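Unit 5 notes: Planning a parish anniversary weekend
Religious Life & Public Events, fall section

Read before the October session. Bring the worksheet from last time, the one with the two columns.

Recap from Unit 4: a festival has a calendar reason (feast day, harvest, patron). An anniversary has a date reason. Sounds like a small difference but it changes who shows up. Feast day people come every year and know where to park. Anniversary people moved away, married out, or left the church altogether and are coming back for one weekend. They don't know the new entrance. They may not know the new Mass setting either, so print the responses.

Three layers to keep apart in your plan:

Liturgy. Mass, vespers, holy hour, blessing of anything that needs blessing. Pastor and music director own this. You do not schedule around it, you schedule from it.

Program. Talks, panels, tours, slide show, children's stuff.

Table. Meals, coffee, the dinner if there is one. Always underplanned.

Case we'll use all unit: Sperling parish, anniversary weekend. Church seats 2000 with the side chapels opened. Registration closed at 3000. So the first problem is already there before anyone has picked a hymn. Options the planning group looked at:

Two Masses with the same homilist. Works, but the bishop can only be at one and everyone wants that one.

Overflow in the gym on a screen. Cheap. Older parishioners hated it in the survey. Also communion distribution to a second building needs ministers assigned ahead, with a route and someone holding doors.

Outdoor Mass. Weather, sound, kneeling. Needs the bishop's permission in most dioceses, check early.

They went with two Masses and gave the bishop the later one, then put the keynote talk against the earlier one's coffee hour so the crowd split by itself. Mostly. Look at the timing in the packet and tell me where the parking lot breaks. (Hint: 11:30.)

Speakers. Sperling had 18 names on the wish list and room for four. How to cut:
- does the person have a tie to the place
- can they talk for 25 minutes and stop
- will they stay for the meal

Third one matters more than students think. A speaker who leaves by the side door after the applause is a speaker people complain about for years. Put the meal in the invitation letter, not in the follow up.

Letters of invitation: one page. Date, time, length of talk, audience, travel covered or not, honorarium or not. Don't be shy about the honorarium line. Religious order speakers may ask that it go to the community, so leave a space for payee. Sample letter is in the packet, page two, ignore the typo in the salutation.
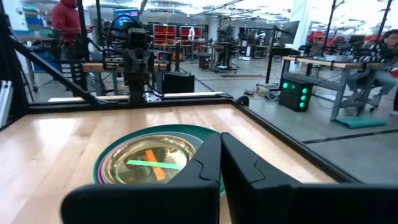
Ignacio Arroyo
Lecturer, Religious Life & Public Events

Program schedule, cont'd. Common mistakes from last year's papers:

1. No gap between talk and Mass. People need the restroom. Musicians need the room quiet. Leave half an hour, more if the talk is in the church itself. If it is in the church, also settle where the Blessed Sacrament will be during the talk, ask the pastor, don't guess.

2. Confession not scheduled. With that many visitors somebody will ask. Two priests, one hour, posted sign, and say which languages.

3. Children's program that ends before the adult one. You will have kids in the hallway. Match the end times.

4. Rosary before Mass with no leader named. Name a leader and a backup.

5. Live broadcast treated as an extra. It isn't an extra for the homebound, for them it's the whole weekend. Tell the crew when the silences are. Tell the presider where the camera is and then ask him to forget it.

Hospitality. Registration table opens an hour before the first event. Name tags: first name big, last name small, years in the parish under it ("1st–4th grade here" is fine, people love that). Seperate line for walk-ins. Have the schedule on one sheet, both sides, big type.

Sperling put 88 people on hospitality over the weekend, in shifts of three hours. Too long. Two would of been better. Several had to choose between their shift and the bishop's Mass, and a few just left their post. Don't make people choose. Build the Mass into the shift grid first, then fill around it.

Small contrast case, Simitz. Tiny mission church, one Mass, one potluck, no speakers. Their whole plan fits on an index card. But look at what they did with names: read out every baptism in the register by decade, with a bell between decades. Took forty minutes. No one left. Keep it in mind when your program starts getting fat.

Ecumenical guests. If clergy from other churches are coming, decide seating and procession ahead and tell them in writing. Same for what they'll wear. A note about communion belongs in the printed program in kind, plain words, and the wording should come from the diocese. Do not write your own.

Money, short version (full lecture in Unit 7). Free-will offering vs. ticket. Never ticket the liturgy. Dinner can be ticketed, with a few places held back for families who can't pay, handled quietly through the office.

Vocabulary for the quiz: novena, octave, titular feast, concelebrant, stipend vs. honorarium, jubilee (biblical and ordinary use, know both). Leviticus 25 for the first.

For next time:
Read packet pages 6 to 14.
Draft a one-day schedule for a parish of your choice, real times, with the liturgy in first.
Write one invitation letter to a speaker, one page, payee line included.
If you're in the group visiting Simitz, meet at the side door at 8:15. Dress for church, we're going in for morning Mass first.

Late drafts go in the folder outside my office, not under the door.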